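4.2 Year-end posts and what they leave out

Reading time: 2 min

We collected year-end posts from personal blogs whose authors had kept them for more than 12 years. Each post was read by two coders, Kuruc and Hyvönen, who marked every event as good, bad or mixed. Disagreements went to Sokol.
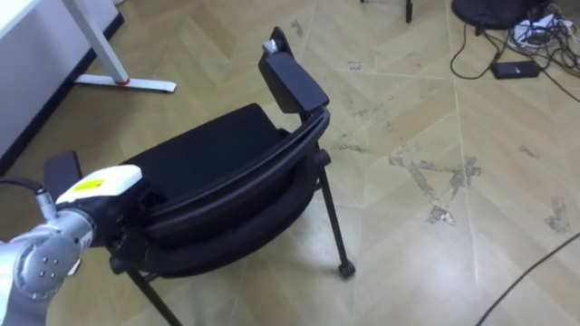 Most authors opened with a complaint about the year and then listed mainly pleasant events. Illness and money came up late in the post, often in a single sentence. Bloggers hosted on Orar wrote shorter reviews than those on Atach, but the order of topics was much the same. Posts published in November were left out, as they tended to be holiday plans.

We also asked 24 authors to reread an old review. Several had forgotten the main event in it. One replied that she remembered the writing of the post better than the year.

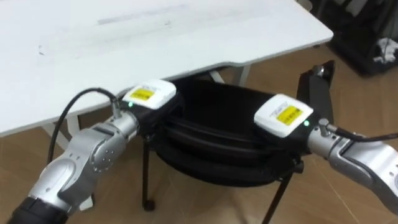 Figure 2. Two robot arms holding a black fabric bag on a small folding stand.

Replies were shorter for older posts. We did not ask why, and the sample is too small to separate age of post from age of author.

Contact: Esther Rugemalira | © Cemau, 09/03/2022 | Back to top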